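An Afternoon at the Cedari Open Day

I had been meaning to visit the Cedari workshop for a couple of years, and when Yanti Hutapea wrote to say they were opening the doors on Oct 11, 2018, I moved two appointments and drove over right after lunch. I'm so glad I did! It was crowded and a bit chaotic, and I learned more from one thing going wrong than I would have from a whole day of things going right.

Getting in

You sign a sheet, you get a sticker, and you get a short talk about the yellow line on the floor. I'll admit I only half listened, as I was already looking past the speaker at the arms. There were 35 of us in my group (more than they had planned for, I gathered, as the coffee ran out almost at once), and we were walked through the parts store first, which I enjoyed, though I know not everyone loves a shelf of cable as much as I do.

The stop at the Cavena station

Cavena is the name they give their household arm, the one that practices reaching and picking things up among ordinary belongings. Yanti ran this part herself. The arm had been going nicely for a while, and then, on a slow reach, it simply stopped halfway and a red lamp came on. A few people laughed. A boy near me asked if it was tired, and I thought that was a lovely question.

Yanti didn't touch it right away. She pressed the stop button first, even though the arm was already standing still, and waited for a colleague to call out that motor power was off. Only then did she step over the line. The log showed that the wrist had reported more sideways force than it was allowed, and the controller had given up, just as it is set to do. What bothered her was that she couldn't find anything it had pushed against. Her guess was a force sensor that had drifted since its last zeroing — they are supposed to zero it every 1,000 moves, and this one was past 2,000. So the stop itself was fine, and the upkeep was where they had slipped. She said so to all of us, quite plainly, and I liked her very much for it.

My two pictures have the gripper's dark plates and bolts over pale marble in the first, and a bag of sea salt chips lying by a dark metal rod in the second. 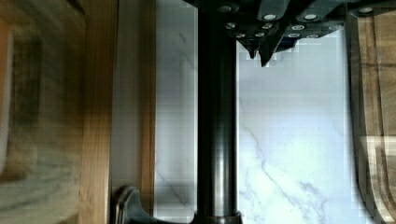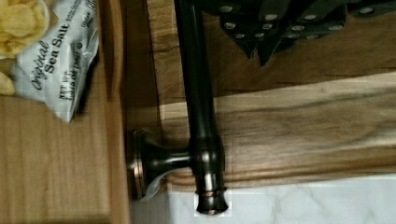
Questions afterward

We had a good long talk by the door. A man from Siregar wanted to know why the arm couldn't just clear the fault and carry on, and Yanti told him they had allowed that until January, when an arm restarted with someone's sleeve still close to it. No one was hurt, but since then every restart takes a person, a look at the log and a wait of 60 seconds. He thought the wait was too long. I didn't, but then I'm the sort who checks the stove twice.

They are adding a counter that will refuse to start a session when the zeroing is overdue, and Yanti has promised to write to me once it's in. The next open day will be at their Clillow building, where the parking is said to be better. Wear flat shoes, and do listen to the talk about the yellow line.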